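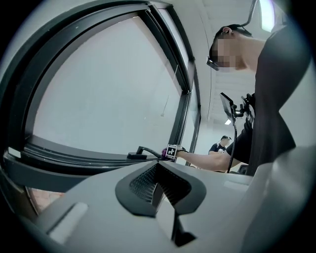

Imelda Tranter
Fiction Contributor, The Larkura Reading Room

The Undville Correspondence

I. The Application

The Matrimonial Office at Nereck received the application in April, by the afternoon coach. It was numbered 446 and entered in the ledger between a cooper who required a wife of good teeth and a retired ferryman who required one who could swim.

The applicant stated that he was a widower and a miller, resident at Undville, with one daughter aged eight. He owned the mill outright. He asked for a correspondent of steady temper, and he enclosed the fee of 100 crowns in small coin, wrapped in a page torn from a seed catalogue.

It was the duty of the Second Clerk to select a suitable correspondent from the register of ladies. The Second Clerk was herself unmarried, had served the Office for eleven years and was known for the evenness of her hand. She read the application twice, as the regulations required, and then a third time, which they did not. In the margin of the seed catalogue a child had written: Please can she know about bees.

No lady on the register had declared a knowledge of bees. The Second Clerk had been raised at Birhane, where her father had kept nineteen hives on the slope behind the chapel.

The regulations were clear that no officer might enter into correspondence with an applicant on her own behalf. They were silent on the question of bees. She therefore wrote to Undville in her official capacity, stating that a search was under way, and added a paragraph on the correct time of year to move a hive.

The reply came within the week. It thanked the Office for its advice and asked what was to be done about wasps.

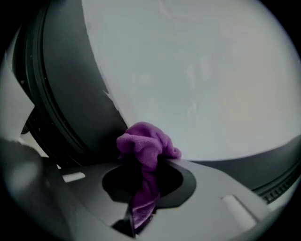 II. The Finding of the Office

By harvest the file ran to 347 sheets. The Registrar, who had occasion to weigh the outgoing post, sent for it and read it over two evenings by his own fire.

He found that the Office had instructed the applicant on wasps, on swarming, on the teaching of long division, and on how a girl might be told that her mother's blue coat could be cut down to fit her without any disrespect to the dead. He found that the applicant had described the noise of the mill in flood, the price of barley, and the particular silence of the house after supper. At no point had either party mentioned marriage.

The Registrar summoned the Second Clerk and asked whether a suitable lady had yet been identified.

She replied that the search had proved difficult.

He observed that the regulations forbade an officer to correspond on her own behalf. He observed also that they placed no such restriction on a former officer, and that a form of resignation was kept in the second drawer, beneath the blotting paper. The Office would return the fee, less postage.

She signed at a quarter to four. The coach for Undville left at five, and she carried on to it one trunk, her father's smoker and veil, and the file, which the Registrar had marked as withdrawn from the ledger.

The mill could be heard well before it could be seen. A girl in a blue coat was sitting on the gate with her boots unlaced, and she got down when the coach stopped.

"Are you from the Office?" she asked.

"I was," said the lady, and held out her hand for help with the step.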